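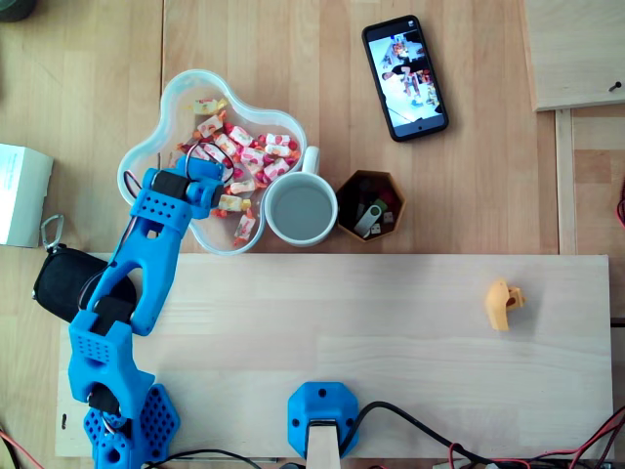
Mobile Networks and Spectrum — Course Handout

Unit 6: Planning Radio Coverage in Built-Up Areas

Reading time: 6 minutes

Purpose of this unit

Students who complete this unit will be able to explain why coverage and capacity are planned separately, read a simple link budget, and compare the main types of radio site used in towns and cities. The unit assumes that students have read the handout for Unit 5 on frequency bands. A short calculator exercise is set at the end and must be submitted before the February review session.

1. Coverage and capacity

A mobile network has coverage at a given place when a phone there can receive the signal from a base station and be heard in return. It has capacity when the people in that place can all use the service at an acceptable speed. A village may have good coverage and plenty of unused capacity. A railway station at the end of the working day may have excellent coverage, with every phone showing a full signal, and still be too crowded to load a web page.

Early networks were planned mainly for coverage. Operators placed large antennas on hills, towers, and tall roofs, and each site served a wide area. As data use grew, these sites became crowded. An operator has three ordinary ways of responding: obtain more spectrum, use the existing spectrum more efficiently, or add sites. Most city networks use a mixture of all three, and the order in which they are applied depends on cost, licensing, and the condition of the existing equipment.

2. How signals weaken

A radio signal loses strength as it travels. In open space, each doubling of distance reduces the received power to one quarter, a loss of 6 dB. In a street the loss is usually greater. Walls, vehicles, trees, and people absorb or scatter part of the signal, and reflected copies arrive at slightly different times.

Frequency also matters. Lower bands generally reach farther and pass through walls more easily. Higher bands offer wider channels, and therefore more capacity, but are weakened more by building materials. Modern coated window glass is a particular difficulty and can block more signal than an older brick wall. Planners who rely only on outdoor measurements will overstate the service available to people at their desks.

3. The link budget

A link budget is a list of gains and losses between the transmitter and the receiver. Its simplest form is:

Received power = transmitted power + antenna gains − cable losses − path loss − margins

All values are expressed in decibel units, so they can be added and subtracted directly. Consider a street-level site in the practice town of Nyanda:

Transmitted power: 45 dBm
Transmitting antenna gain: 17 dBi
Cable and connector loss: 2 dB
Path loss to the phone: 125 dB
Building entry loss: 15 dB
Fading margin: 8 dB
Phone antenna gain: 0 dBi

The received power is 45 + 17 − 2 − 125 − 15 − 8 + 0 = −88 dBm. If the phone requires at least −100 dBm for the chosen service, the link has 12 dB to spare.

Students should note that this calculation covers the downlink only. A phone transmits at far lower power than a base station, and the uplink is often the limiting direction. A complete answer in the written assessment must consider both.

4. Types of site

Macro sites stand on towers or roofs. They serve the widest areas and carry several bands. They need substantial power, a strong structure, and a lease that is sometimes slow to negotiate.

Small cells are mounted on lamp posts, walls, or other street structures. Each one serves a short stretch of road or a single square. The equipment is modest in size, but every unit still requires power and a connection back to the core network. The cost of digging for a cable can exceed the cost of the radio itself.

Indoor systems carry the signal through a building by means of distributed antennas or small indoor radios. They are common in hospitals, shopping centers, and large offices. Responsibility for the system may rest with the operator, the landlord, or a third party, and this must be settled before any design is approved.

5. Case study: the Loris district

The Loris district is a planning case used throughout this course. It contains narrow streets, buildings of five or six floors, and one large public square. The fictional brief formerly used in this section has been replaced by a full data pack, available in the course folder.

The operator, Jandora, holds spectrum in one low band and one middle band. Its measurements show 494 locations at which the signal is strong but the data speed falls below target in the evening. Only two roofs are available for new macro equipment, and the owner of one has limited the height of any mast.

The first proposal was to raise the transmitted power at the existing sites. This would have done little for capacity and would have increased interference between neighboring cells. The second proposal, prepared with the equipment supplier Garnetti, placed small cells along the main shopping street and moved middle-band traffic onto them. The low band was kept for indoor coverage and for phones in moving vehicles.

Students should read both proposals in full and pay close attention to the handover settings. Small cells placed close together can cause a phone to switch too often — a problem that appears as dropped calls even where the signal is strong.

6. Exercise

a) Repeat the link budget in Section 3 with a path loss of 132 dB. State whether the service can still be provided.

b) Remove the building entry loss and calculate the received power for a user standing outdoors. Use the original path loss.

c) Using the Loris data pack, choose one location for a small cell and describe its power supply, its connection to the core network, and its effect on the nearest macro site.

The exercise carries 60 marks. Show all working, and give units at every step. Answers without units will be returned for correction.

Handout revised 07/10/2025.

Related handouts

Unit 4: From Voice Networks to Data Networks
Unit 5: Frequency Bands and Licensing
Unit 7: Antenna Arrays and Beamforming
Unit 8: Fiber and Microwave Backhaul
Glossary of Radio Terms

Contact the course office | Copyright and terms of use | Back to top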